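Left arm protective stop at low approach, bimanual cell, toy-in-bin task

Forum: Cells and Integration > Faults and Safety
Tags: protective stop, cable routing, bimanual

fruddock
Posted 9:40 AM

Two-arm tabletop cell, parallel grippers on both sides. The task is small objects off the mat and into a plastic bin. The left arm goes into a protective stop during the final part of the descent to the object. The right arm keeps its position and has never faulted.

Logged since the start of April: 2000 pick attempts, 35 protective stops. All of them are on the left arm, all below the pre-grasp height. The fault text is "joint 5 torque deviation" every time.

Already done: payload and center of gravity re-entered, gripper mass confirmed on a scale, joint zero checked, controller rebooted. No change.

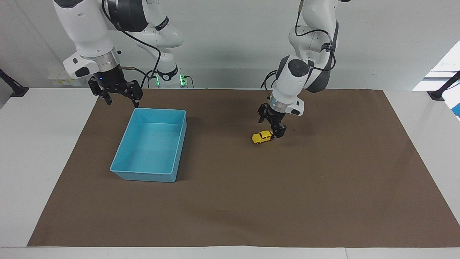 The stops do not depend on the object. I get them with a toy car, a foam block and a roll of tape. They do depend on wrist angle. If the approach rotates past 119 degrees on the last joint, the chance goes up a lot. Below that I have seen two.

Controller software is Ostix, gripper driver is Temura. Log excerpt on request.

hbach
Posted 10:15 AM

Finger contact with the table. A low object leaves you very little margin and the controller reads the contact as external torque. Raise the grasp height 2 mm and run it again.

fruddock
Posted 10:31 AM

Tried 2 mm and 4 mm. Same rate. Also got one stop with nothing on the mat and the fingers well clear of it.

lorente_g
Posted 11:02 AM

Cable. You have external cabling strapped to the links. Past a certain wrist angle the slack is gone and the harness pulls on the wrist. Joint 5 sees it as a load that isn't in the model.

Test: same path, gripper cable unplugged and taken off the arm completely, fingers empty. Correct the payload for the missing cable or you'll be comparing two different things.

hbach
Posted 11:20 AM

A cable that size does not pull hard enough to trip joint 5 at default limits. We run the same routing on the Vallejo line and get nothing.

lorente_g
Posted 11:34 AM

Depends on the strap positions. One strap too close to the joint and the free length is a few centimeters. At that point it is a tether. What limits is he running? He hasn't said default.

fruddock
Posted 11:50 AM

Not default. Torque deviation was tightened when the cell was commissioned, as people reach in to reset objects. I don't want to loosen it.

jsaludo
Posted 12:26 PM

Loosen it for one afternoon with the area closed off and see if the stops disappear. If they do, you know it's a threshold problem and you can stop taking the arm apart.

v_aranda
Posted 12:48 PM

Please don't. A wider threshold makes the stop disappear whatever the cause is, so the test tells you nothing. It also leaves a cell with a changed safety setting and a person who has to remember to change it back. We had exactly that at Ledum and the setting stayed wide for 169 cycles of a shared-access task before the checksum was compared.

Plot joint 5 torque against wrist angle, no object, slow speed, both directions. Contact gives you a spike tied to height. A tight cable gives you a ramp tied to angle, with different values going up and coming down.

jsaludo
Posted 1:05 PM

Fair point about the checksum. I'd still want to know how close to the limit he is in normal running.

v_aranda
Posted 1:09 PM

The plot gives you that too.

fruddock
Posted 3:57 PM

Ran the sweep. Joint 5 is flat up to 110 degrees or so, then ramps. The return path sits above the outbound path. With the cable off the arm and payload corrected, flat all the way.

The strap nearest the wrist was the problem. Moved it back up the link and left a larger loop. The ramp is still there but starts later and stays under the limit. Overnight run is set up with the tightened thresholds unchanged.

hbach
Posted 4:20 PM

OK, cable. I'd still check the jacket where the old strap was. If it was pulling that hard, look for conductor damage before you trust the gripper feedback.

fruddock
Posted 4:33 PM

Jacket is marked, not cut. Ordering a spare and leaving the thread open until the overnight log is in.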